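Bench notebook - two-arm cell, open day
May, entry started 7:40 in the morning

Doors at 10:00. Despina Berisha has the visitor list and says the Bolberg people will come first, then the two school groups, then whoever walks in off the street. Milovan Omerović is on the other bench and takes over from me at lunch.

Homed both arms. Left came up clean. Right threw a following error on the wrist on the first try and cleared after a restart. Did it three times after that with no fault. Wrote the time in the fault log anyway.

Speed limit for the day is 100 mm/s at the tool for anything with people near the line, 200 for the dry runs before doors. Tape on the floor is where Despina wants it. I would have put it farther back, but then the kids in the second row can't see the table.

Demo order as agreed last night:
1. Single arm pick and place with the wooden block, right arm.
2. Same thing by teleop, visitor watching.
3. Handover, right to left, if it behaves.
4. Questions.

Paper goes on the table as the target sheet. Markers for the letters are in the drawer under the Clolano controller. Please put the caps back on.
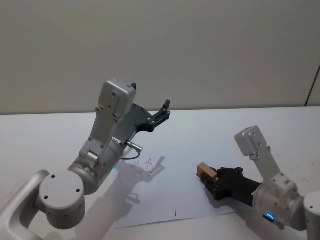

Dry runs of the handover were so-so. The right arm is fine on the approach. The left one needs to wait longer with the fingers open before it moves in, so I put a 300 ms pause ahead of the close command. Without it the two arms are both still settling and the block gets twisted. With the pause it went through five times in a row, then failed on the sixth when the block slid down in the fingers. Put the grip force up one step and left it there.

Shadows on the sheet are a nuisance for the overhead tracking. The Wondby software picks up the shadow edge as a paper edge and the target jumps. Turned off paper detection and typed the corner points in by hand. That means if somebody bumps the sheet, the target is wrong and has to be entered again. Milovan, that's for you too. Corners are saved as "openday_b". Don't use "openday_a", it has the old table height in it.

10:15 - Bolberg group in. Mostly production people. They wanted cycle time and payload and did not care much about the handover. One man asked why we don't use suction for a flat block, fair question. Told him we want the same fingers for cable work later. He asked about wear on the fingers and I had no good number to give him. Should start keeping one.

11:00 - First school group. They like teleop best by a long way. The handover got a cheer when it worked and a louder one when it didn't. A girl at the front asked if the arms know about each other. I said they share one clock and one map of the table, and that each one is told where the other is going to be. Despina thought that was a good way to put it and wrote it on the whiteboard for the afternoon.

Right arm faulted once during this group, same wrist error as the morning. Restarted with people watching, took a bit over a minute. Have something ready to say for that.

11:50 - Short gap. Checked the cables on both grippers by hand, connectors tight. Jogged the left arm up through its range at low speed to look at how the gripper cable hangs. 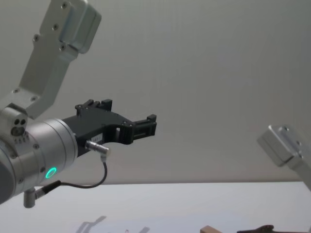
I'd like the cable a little shorter or clipped at the midpoint. It's fine for slow moves, but at wrist angles past the demo range I don't like how much slack there is. Kneževič sells a small clip that should fit the housing. Asked Despina to add a pack to the next order. Until then the wrist limits stay as they are in the demo file, and no free jogging with visitors holding the teleop handles.

12:30 - Handed over to Milovan. Told him about the wrist fault, the corner points and the pause.

Milovan's notes from the afternoon, copied in from his sheet:
Second school group went OK. Handover skipped for the first half, ran it at the end. Sheet got bumped once, corners re-entered, took four minutes. No wrist fault. Walk-ins kept coming until 4:00. Demo counter on the controller stood at 267 when I shut it down, that includes the dry runs.

To do:
- Wrist fault, right arm. Pull the log and compare the two. Both came after the arm had been sitting still for a while.
- Finger wear. Measure both pairs now and write it in the back of this book.
- Paper detection back on, and fix the shadow problem properly. Try the second light first.
- Delete openday_a.
- Clips, when they arrive.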